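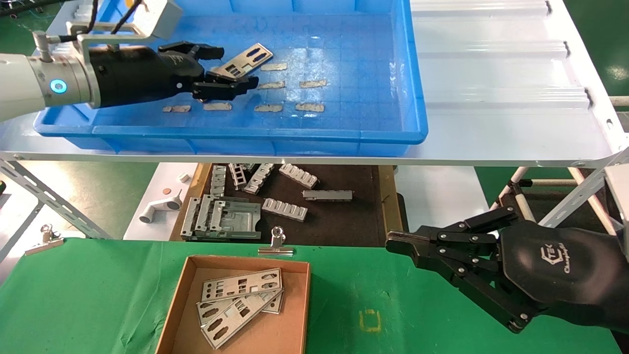 Vol. 7, Issue 80

List home | Archive | Prev | Next | By thread | By date | Subscribe

Flalden Old Desktops List
September 27, 2021
Subject: Re: Buying used cases, what to check, and shipping

On the question of buying used cases:

> I'm putting together a machine for my daughter out of parts I already
> have and the only thing missing is a case. Prices for new ones have
> gone up a lot since last year. I see used ones all the time but the
> shipping is often more than the case. Is there anything to look for
> besides rust and dents? Also, does it matter if the back plate is
> missing? The seller in Holanda says it never had one. I'd like to
> have it all running by December.

I've bought most of my cases used and would do it again. A few things I would ask the seller before paying.

Ask for a photo of the inside with both side panels off. Sellers usually show the front, and the front is the part that matters least. You want to see the drive cages and whether the standoffs are still in the tray. Standoffs go missing more than anything else. They are cheap, but there is more than one thread size and the wrong ones will go in crooked and strip the hole. If they are missing, find out which thread the case takes before you order.

Ask if the front panel cables are complete. Somebody may have cut the power switch lead to use on another machine. You can splice it but that is one more job. Front USB is worth asking about too. On older cases the front USB plug may be a set of single loose wires, and without the manual you are guessing at the order. Get the order wrong and you can kill whatever you plug in. I leave mine disconnected if I can't find a diagram.

Check the power supply position. Some of the slim office cases take a supply in an odd shape and you can't fit a standard one. The same cases often have a front panel connector that only matches the board they came with. I would stay away from those unless it's nearly free and you like filing metal.

About the back plate. The I/O shield goes with the motherboard, not with the case, so it doesn't matter that the seller has none. What matters is whether you kept the one from your board. The opening in the case is a standard size on anything in the usual ATX family, but the cutouts are different from board to board. If yours is lost, search by the exact board model including the revision. I paid more for one shield than I paid for the board it was for. You can run without it, but dust gets in and a fan pulls air through the gap. Put the shield in before the board. I still forget this every second build. And look at the little spring tabs on the inside, they like to go into the network jack in place of resting on top of it.

Shipping. My last case came from Zalness, 300 miles, and the carrier charged by box size, so a heavy case in a tight box was cheaper than a light one in a big box. Ask the seller to take the feet off if they unscrew. Ask them to tape the side panels on. Do not let anyone ship it with a heavy cooler still bolted to a board inside. I have had one arrive with the cooler rolling around.

If you can drive to Holanda I would just go and get it. The Prerkine surplus store there also keeps used cases along the back wall, and the prices are around half of what people ask online. They close for lunch and don't answer the phone.

Last thing, wash it. Take everything out, use dish soap and warm water, and let it dry for a couple of days with the panels off. Smoke smell takes more than one wash. The plastic front holds it the longest.

Post the model of the board when you get a chance. I have a drawer of odd shields and may have yours.

--
Message 1242 in archive | Contact the list owner | Copyright Flalden Old Desktops List | Back to top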